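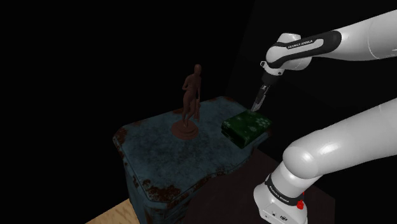 About Us

Mimby collects examples for robots to learn from. A robot arm that has to pick up a box it has never met before, on a table it has never met before, needs to have seen an awful lot of boxes and tables first, and somebody has to go and make all that seeing happen. We're the somebody! We build simulated rooms, fill them with furniture and things, put an arm in beside them, and record the arm doing its work again and again until a learning system has something good to chew on.

We're a small company in Druledthorpe, up one flight of stairs over a shop that sells curtains, and we love this work more than is probably reasonable.

How we got going

Hưng Trương started Mimby after several years of teaching evening classes in computer graphics. He had a habit of building odd little rooms for his students to light (a pantry, a ship's cabin, a dentist's office with the wrong number of chairs) and one of those students, who worked with robot arms during the day, asked if she could borrow the pantry. She wanted to train a grasping program in it. The pantry was terrible for the job, as the shelves had no thickness and every jar fell straight through, but Hưng fixed the shelves over a weekend and then couldn't stop thinking about it.

The first paid job came in August, a year later. It was a set of 700 recordings of an arm lifting small household objects off low furniture. It took far too long and we learned a huge amount, mostly about friction. Since then the rooms have gotten better, the jars stay put, and there are enough of us that we had to buy a second kettle.

What we make

The main thing is demonstrations. One demonstration is one attempt at one task from beginning to end: where every joint of the arm was at each moment, what the gripper was told to do, what the simulated cameras saw, and where the objects ended up. Some are driven by a person holding a controller. Others come from a motion planner, which is faster but has a stiff way of moving that you learn to spot. We like to mix the two, and we always label which is which.

Our standard collection is called Mistus. It has 3000 demonstrations of reaching, grasping, moving and setting down, spread over 177 different room setups. We first released it on October 6, 2020, and we've been mending and adding to its documentation ever since. People use it to get a new grasping model off the ground, or to check an old one against furniture it wasn't trained on.

We also take on custom work. Tell us the arm, the gripper, the sort of objects and the sort of place, and we'll build it. Past requests have included a very crowded bathroom shelf, a workbench with a slope to it, and a sideboard covered in ornaments where only one was supposed to be moved. That last one was a joy.

Why our rooms look the way they do

Visitors tend to expect clean white tables and colored cubes. We do have some of those, and they're useful for a quick test. But homes are full of furniture with worn paint and rusty edges, boxes with patterns on them, statues standing right where you'd like to put your elbow. A model that has only seen cubes gets very confused by a patterned lid! So we go looking for texture. We have a long list of surface finishes, and people on the team bring in new ones all the time from flea markets and their grandparents' garages.

We change things between recordings, too. An object gets turned a few degrees, or slid closer to the back of the table, or swapped for one that's taller and tippier. The lights move. Sometimes the walls go dark altogether. Each change is small and a bit boring to make by hand, which is why Ibarra exists. Ibarra is our own scene shuffler, and it takes a room and a list of limits ("keep the box within reach, don't let anything overlap") and deals out fresh layouts. It has a sense of humor, or seems to. We keep a folder of its best efforts pinned up by the door.

The failures stay in

A dropped box is worth keeping. So is a grasp that closes on air, or an arm that comes in at a bad angle and has to back off. We mark these clearly and ship them with everything else, in their own section, and you can leave them out with a single setting if your method only wants successes. Quite a few of the people who write to us say the failures were the part they ended up using most.

Every recording that's driven by a person gets watched by 2 other people before it goes in. They look for objects sinking into tables, fingers passing through things, and labels that don't match what happened. If they disagree, they sit down together and watch it again at quarter speed. There's usually cake involved by that point.

Who works here

We come from animation, furniture making, mechanical engineering, physical therapy and, in one case, puppet theater. You'd be surprised how well puppet theater prepares a person for steering a robot arm with a controller. New operators spend their first couple of weeks just playing: stacking, nudging, knocking things over, finding out how the arm likes to move. After that they pick a task family and get properly good at it.

We don't ask for a particular degree. Patience helps a lot, and so does being the kind of person who straightens a picture in someone else's hallway.

Come and see us

Druledthorpe schools and colleges are welcome to bring small groups, and we'll let everyone have a turn at driving. Please write ahead so we can clear some chairs. If you're a researcher and would like a sample of Mistus before deciding whether it suits your project, just ask and tell us which file format you prefer. Hưng answers most of the mail himself, generally in the early morning, and he's always happy to hear about a peculiar table.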